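Switching Juniper to wet food, month two

I promised an update on the great food switch, and it's a happy one! For anyone new, Juniper is my nine-year-old tabby, and until this fall she had eaten the same Gornitz chicken kibble every day of her life. Then in November our vet suggested more moisture in her diet, so off we went.

The first week was rough. She sniffed the salmon pâté, looked at me, and went to sit by the kibble cupboard. My sister-in-law Elsie Blackburn (three cats, endless patience) told me to crumble a little of the old kibble on top and warm the whole thing up a bit, and wow, what a difference. She licked the dish clean, then came back and checked it again at 5 a.m.

Now she gets wet food morning and evening, with a spoonful of kibble at lunch. We buy the Tevdale cans in the 400 gram size, and I love that they keep well in the fridge with a lid on. The rabbit one is her favorite. The turkey one she'll eat if there's gravy - lots of gravy.

She's drinking less from the bowl, and the vet said to expect that. Her coat is so soft! Kieran Nuttall at the pet store in Hebden noticed it from a photo on my phone, so I'm not imagining things.

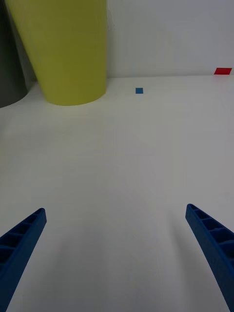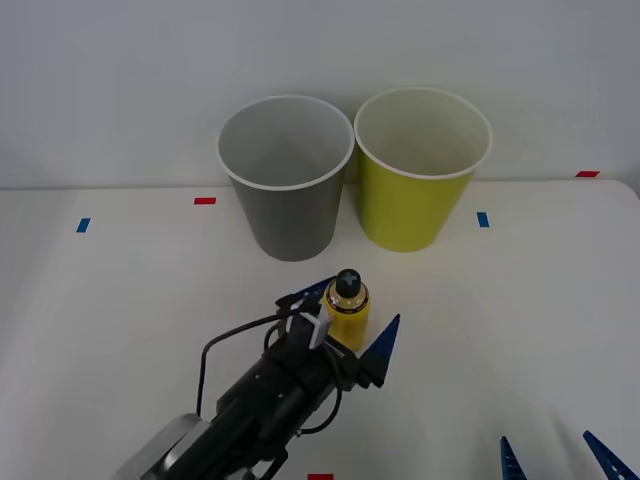

Portions are the part I'm still working out, as the chart on the can covers a huge range and Juniper is a small cat with big opinions. I've started setting out her kibble for the day in the morning, and a plain paper cup like the gray one by the wall does the job nicely. Whatever is left in it at bedtime goes back in the bag. Next up is the Ketside duck, and I can't wait to see her face when I open that can.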